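Are "phenol-free" till rolls worth the extra, or is it a label?
Posted in: Small shops and stalls

I do the books for a small repair shop in Clunlow and we've been buying the cheapest till rolls going, a box of 20 at a time. The supplier has now written to say he's moving everyone over to a "phenol-free" roll from Sakberg, which comes to 11 quid more per box. The letter says the new paper is safer for staff and that the print lasts longer. There's no test report with it, no figures, just a green leaf in the corner.

I have two doubts. First, is anyone who hands over a few receipts an hour at any risk in the first place? Second, the lasting longer bit. I've got a folder of old receipts from Hwang the wholesaler and half of them have gone so faint I can't read the VAT line. If the new paper fixes that I'd pay for it, but I've heard "fade resistant" before and it faded.

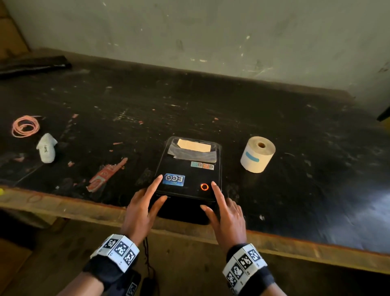

Our receipt printer on the workshop table.

Has anybody put the two kinds side by side for any length of time? I don't want to hear from people who sell them.

Eun-ji Ha

3 replies

Jae-hoon Sung
They are two separate claims and your supplier has run them together. Phenol-free means the paper uses a different chemical to make the black appear. It says nothing by itself about how long the black stays. There are good and bad papers of both sorts.

What kills the print is heat, sunlight, plastic wallets and anything oily, hand cream included. I kept 13 receipts of mixed origin in a drawer and the same number in a clear plastic sleeve on a windowsill. By March the windowsill lot were mostly blank and the drawer lot were fine, cheap ones too. Hardly a laboratory, but it was enough to stop me paying for "archive" rolls.

For the VAT ones, photocopy or scan them the week they come in and stop worrying about the paper. As for the health side, I'd ask the supplier for the data sheet. If he can't produce one for a product he's pushing on all his customers, that tells you how much he has looked into it himself. Do check what the old rolls contain as well, as some of the phenols have been restricted and he may not have much choice about dropping them.

tillgirl184
we use the itness ones, theyre ok. jams less I think? might just be the new printer

Eun-ji Ha
Thanks Jae-hoon. Our Hwang receipts are all in plastic wallets, so that may be my own doing. I rang the supplier on Saturday and asked for the data sheet. He said he'd "have a look for it". I've ordered one more box of the old sort in the meantime and will scan the folder before any more of it goes.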